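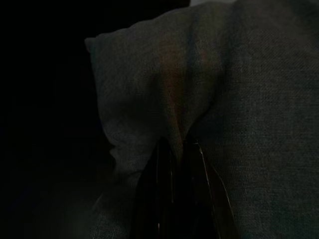
Laundry Tips With the Prenari Folding Arm (and should you buy one?)

Posted February 2023

A bunch of you asked for a follow-up to my first post on the Prenari, so I'm putting everything in one place: how I set it up, what I feed it, what I keep well away from it, and whether I'd pay for it again. I bought mine from the Jitpraphai online store for $1,765 with the wrist camera included. Without the camera it's cheaper, but please don't do that to yourself. It can't find a corner to save its life without it.

If you're new, it's a single arm that clamps to a table, picks up one piece of cloth at a time, lays it out and folds it. Mine lives in the laundry room next to the dryer. It does towels, napkins, pillowcases, T-shirts and dishcloths. It says it does pants!! We'll get to pants.

Setting up the table

The manual says any flat surface at least 60 inches long. Mine is an old door on two file cabinets and it works great, but I had to shim one end with cardboard before the arm stopped leaning. Check yours with a level before you run the setup routine, not after, or you get to do the whole routine again (guess how I know).

Cover the table with something that has a little grab. Bare painted wood was too slick and every towel slid away when the arm pulled on it. I tried a yoga mat, which was so grippy the cloth wouldn't slide at all, and then an old cotton blanket pulled tight and stapled underneath. The blanket won. Pick one that's a very different color from your laundry. If you wash a lot of gray stuff like we do, a gray cover is going to drive you nuts.

Light matters more than I expected. The camera sits right down at the gripper, so when it goes in for a pinch it's working in its own shadow. I stuck two plain LED strips under the shelf, one on each side, and the missed grabs went way down. One bright lamp from one side was worse than the ceiling light on its own, with big hard shadows that it kept trying to pick up like they were folds.

Getting the pinch right

The gripper can squeeze too lightly, and then the cloth slips out halfway up, or it can grab too many layers, and then you get a wad. There's a slider in the app for grip force and another one buried under "Advanced" called approach depth. Everybody messes with the force one. Leave it in the middle and play with approach depth!

What I've landed on:

Thin cotton and napkins: shallow approach, middle force.
Dish towels and canvas-y cloth: one notch deeper, same force.
Bath towels: deepest setting, force up one.
Anything knit: shallow, force down one, and slow the whole arm down.

Give each piece a shake as it comes out of the dryer and drop it in a loose heap. Don't ball it up. The arm looks for a raised fold it can get its fingers around, and a tight ball doesn't have one. A perfectly flat cloth is just as bad, oddly enough. It pats around on top of it like a cat.

Wipe the fingertips every few loads with a barely damp cloth. Lint builds up and they lose their bite. And snip loose threads before you start. A long thread will wrap around a finger and then the towel won't let go when it's supposed to, and the arm waves it around until the thing times out.

What I don't let it touch

Fitted sheets. No.

Lace, silk, anything with beads, anything I'd be sad about. Sweaters too, after it left two little stretched points on the shoulder of a cardigan.

Socks are allowed in theory, but it can't match them, so you end up with one very neat sock on top of another very neat sock.

Pants... okay. It folds them. It folded my husband's khakis in half the wrong way for a week, pocket to pocket, with one leg hanging out the side. The May update was supposed to fix that and has helped some. I do pants by hand while it does towels, and that's a pretty good system.

Replacement tips and the service plan

The rubbery tips do wear out. Prenari says to change them every 2,000 grabs and the app keeps count for you. I went past that on my first set and started seeing slips on the bath towels, so I'd go with their number. The official ones are fine. I've also used the Bestutum brand ones, which are a bit softer, and I like them better for napkins and not as much for heavy towels. They're a tight fit going on. Warm them in your hands first.

Then there's the service plan from Stimus, $200 a year, which covers a yearly checkup and a tech on video chat. I figured I'd never use it. I used it in the second month when the wrist joint started clicking. My tech was Chaiwat Srisuk and he was so patient with me! He had me turn the arm off, move the wrist by hand through its whole range, and then tighten one screw under the camera bracket. Click gone. He also told me to unplug the arm before changing the tips, every time, even though the manual only says to pause it. I do that now.

If you're handy you could skip the plan. If you're the type who calls your brother-in-law to reset the router, get it for the first year.

A few small things

Keep kids and pets out while it's moving. It stops when it bumps something, but it still bumps it.

Run it with the laundry room door shut if anyone's napping. It isn't loud, it just has a whine that gets into your head.

Take everything off the shelf above the table. I lost a jar of clothespins.

Fold one piece yourself the way you like it and use "teach" mode before you do a big load. I went months with the factory thirds fold before I taught it my mother's way with the edges tucked in, and now the stacks fit the linen closet.

Don't use dryer sheets with towels you're going to run through it. The coating makes them slippery. Wool dryer balls are fine.

So would I buy it again?

For us, yes, but we're a family of towels. Two swimmers, a dog, and me baking all weekend with a clean dishcloth every ten minutes. It's slower than I am at every single item. I just don't have to stand there, so I start it after dinner and go sit down.

If your laundry is mostly work clothes and jeans, I'd wait for a better pants update. And measure your table space first, with the arm's full swing included, because it reaches back farther than you'd think from the photos on the box. Jitpraphai does take returns, but you pay the shipping, and it's heavy.

Next week I'm back to stain stuff. Somebody asked about turmeric on a white tablecloth and I have opinions.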